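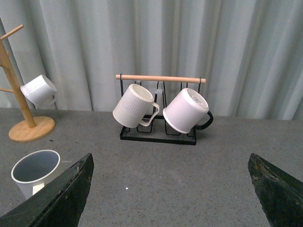 Figure 4. Two countertop mug holders on a speckled gray tabletop: a wooden mug tree (left) and a black wire rack with a wooden dowel across the top (center), with white mugs hanging on both.

3.2 Hanging storage

The second group of storage types covers holders that keep a mug off the counter by hanging it. Households in the Feltell and Tangen samples used many versions of these, but nearly all of them fall into two families. The first is the mug tree, a central pole with pegs coming out at different heights and in different directions. The second is the rack, in which the hanging places are set out along a bar or a wire body. Figure 4 shows one of each. Wall hooks and hooks under shelves are treated in Section 3.3, as they take up no counter space and were coded separately.

In the inventory, a mug was coded as "hung" if its weight was carried by a hook, peg or wire. Mugs that had been placed on the base of a holder were coded as "standing," even when a free peg was available. This follows the rule used by Inskip in the Dudness pilot, where the two cases had first been merged and then had to be separated by hand. The full inventory holds 1,595 mugs. Cups sold with a saucer were left out, as were travel mugs with lids.

The tree and the rack differ first in how they use the space around them. A tree sends its pegs out to more than one side, so a mug on a peg reaches well past the edge of the base. People who kept a tree in a corner or close to a wall often left the pegs on that side bare. Several had turned the tree so that the bare pegs faced the wall, and one couple in Tangen had sawn a peg off. A rack is easier to push back against a wall or a curtain, and the mugs can still be reached from the front. We recorded the distance from the holder to the nearest wall or other upright surface, measured at the base.

They also differ in how the mug hangs. On both kinds of holder the mug is held by its handle and tips to one side, and the direction of the tip depends on the shape of the handle and on the peg or hook. In Figure 4 the mug on the tree has its mouth turned down and to the right, while the ribbed mug at the left of the rack has its rim turned up and to the left. Participants had views on this. Those who hung mugs straight from the dish drainer preferred the mouth to point down so that water would run out. Others wanted it down because of dust. A smaller group did not care about the direction but disliked mugs that knocked against each other, and these people tended to leave every second place empty.

Handle size turned out to matter more than we had planned for. The interview guide had no question about it, and the subject came up in the first round of visits when Heywood asked participants to put away their mugs as they normally would. Mugs with small or thick handles were left standing on the counter or returned to the cupboard. We added handle opening to the coding sheet for the second round. The first round could not be recoded in full, and the figures for handle opening in Table 9 therefore come from the second round alone.

The base of the holder was coded by form, either solid or open. The tree in the figure has a solid round base, and the rack stands on a flat tray with a raised rim and a wire grid inside. Participants in 16 homes used the base for something other than mugs, most often tea bags, sugar packets or spoons. This was more common with trays than with round bases, where small items slid off when the holder was moved. We did not code the contents of the base beyond noting that there were any.

Color and matching were noted only for sets. A set was defined as two or more mugs that the participant named as belonging together, whether or not they had been bought at the same time. By this rule plain white mugs of different shapes could form a set, and in the Sineck homes they often did. Participants there described their white mugs as "the everyday ones" and kept them on the holder, with printed or gift mugs at the back of a cupboard. The same split between hung and stored mugs appeared in Feltell, though with less agreement about which mugs counted as everyday.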